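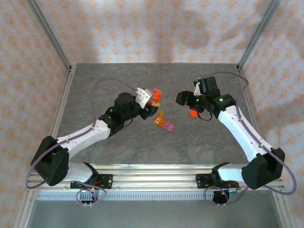

Chore automation

Chore automation is the use of machines to carry out the small manual tasks of homes and workshops, such as tidying, sorting, wiping, folding, packing and putting together simple parts. The term is normally kept for machines that handle many kinds of objects with arms and grippers. Appliances built around a single job, such as washing machines and dishwashers, are usually treated separately, although they have removed far more labor from the household than any robot has.

Background

Factory robots have welded, painted and stacked goods for decades. They work well where each part arrives in the same place and in the same position. Chores rarely meet that condition. A kitchen counter or a repair bench changes from hour to hour, and the objects on it differ in shape, weight, stiffness and finish. Early household projects therefore tended to fail at the first step, which was finding an object and taking hold of it without knocking over its neighbors.

Two-armed work

Many chores that a person does without thought require two hands. One hand steadies a jar while the other turns the lid, and one hand holds a bag open while the other fills it. Machines built for this kind of work commonly place two arms on a shared base so that both grippers can reach the middle of the table. The arms must agree on timing and force. If one pulls before the other has let go, the object may slip or be crushed.

Two arms also share the same small space, and much of the planning effort goes into keeping them from striking each other. Clear plastics add a further difficulty, as light passing through them can mislead the sensors used to judge distance. Small blocks that lie against one another are often read by the machine as a single object. 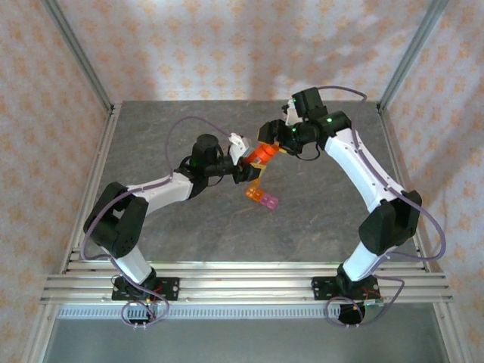 Subramaniam objects that tests of this kind measure the wrong thing: a household does not need a bottle or a block picked up once, it needs the whole table cleared every evening, with no one standing by to reset the machine. The objection is widely shared among those who study domestic work, and several test programs have since moved toward longer tasks.

The Dornberg trials

The Dornberg trials, begun in June, set out to compare machines on ordinary chores under equal conditions. Each entrant was given the same four tasks: clearing a table, sorting small parts by color, packing a box and folding a hand towel. A total of 781 attempts were recorded. Of these, 374 were completed without human help. Sorting had the highest rate of success and towel folding the lowest. Only two entrants finished all four tasks in a single session.

The organizers noted that most failed attempts did not end in a dropped object. More often the machine stopped because it could not decide which object to take next, or repeated a grasp that had already missed. Speed was recorded but did not count toward the result. Every entrant was slower than an untrained adult on every task.

Shop-floor use

Small workshops have been somewhat quicker than homes to adopt such machines. The Flundden workshop program placed two-armed stations beside packing benches, where staff could lay out parts in a loose order and correct mistakes as they arose. Nulladico, a supplier of grippers to the program, reported that fingertip pads wore out sooner than the motors and made them replaceable without tools. Staff time spent watching the stations remained the largest running cost.

Current standing

As of December 25, 2018, no general-purpose chore machine was in regular household use among the groups that took part in the Dornberg trials. Sorting and simple packing are considered within reach where the work area is enclosed and the lighting is steady. Cloth, wet surfaces and crowded drawers remain open problems.

See also: Domestic appliances; Grippers; Industrial robots; Machine vision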